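Vekwood Business Center, Unit 34
Workplace electrical and fire safety inspection
Date: Dec 28, 2019
Inspected by: Przemysław Kubiak
Received for tenant by: Babita Prajapati
Floor area: 1,920 sq ft
Ratings: S = satisfactory, A = action needed, N/A = not applicable

1. Exits and routes

1.1 Main exit door opens fully from inside without a key – S
1.2 Rear exit route clear to full width – A
Comment: Flattened cartons stacked against the left wall. Remaining width is under the limit in the lease. Remove and keep clear.
1.3 Exit signs lit – S
1.4 Emergency lights hold on test – A
Comment: Unit over the rear stair dropped out early. Replace the battery pack and retest. The other fittings held for the full period.

2. Fire equipment

2.1 Extinguishers mounted, pins and seals in place – S
2.2 Annual service tags current – A
Comment: Tag on the kitchen extinguisher expired in April. Nadar holds the service contract for the building and will need the unit number when called.
2.3 Extinguisher type suits the hazard – S
2.4 Alarm call points unobstructed – S
2.5 Smoke detectors free of covers and tape – S

3. Fixed electrical

3.1 Panel door closes and latches – S
3.2 Clear space in front of panel – S
3.3 Breaker directory legible and correct – A
Comment: Breakers 7 and 9 are swapped on the card. Correct in ink, initial, and send a copy to the building office.
3.4 GFCI outlets trip and reset – S
3.5 Cover plates intact – A
Comment: Cracked plate beside the kitchen sink. Outlet to stay out of use until the plate is changed.

4. Portable equipment and cords

4.1 No power strip plugged into another power strip – A
Comment: Two found under the front desks. Second strip removed during the visit.
4.2 Cords free of cuts, tape repairs and crushed sections – S
4.3 Space heaters – A
Comment: One Volleo heater rated 1,480 W, fed from an extension cord. Must go directly into a wall outlet or be taken out of the unit.
4.4 Equipment opened for work is disconnected from supply, covers off only as long as needed – see comment
Comment: Applies to desktop computers, printers and the Jullel label machine. Power supplies inside computers are not to be opened by tenants.

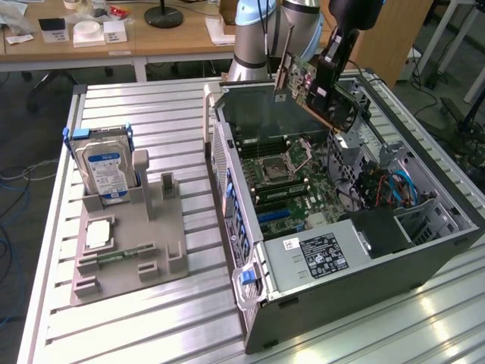
Item 4.4. Desktop tower on its side, side panel removed.

4.5 Tools and loose screws kept off powered equipment – S

5. Storage and housekeeping

5.1 Nothing stored within 18 in of sprinkler heads – S
5.2 Shelving fixed to wall – A
Comment: Tall shelf in the stock room is free-standing. Two brackets needed at the top. Posted load limit is 75 lb per shelf.
5.3 Floors dry and free of trip hazards – S
5.4 Battery charging area ventilated – N/A

Items 1.2 and 4.3 to be closed before the unit reopens. Remaining A items within 30 days – send receipts or photos with the item number to the building office.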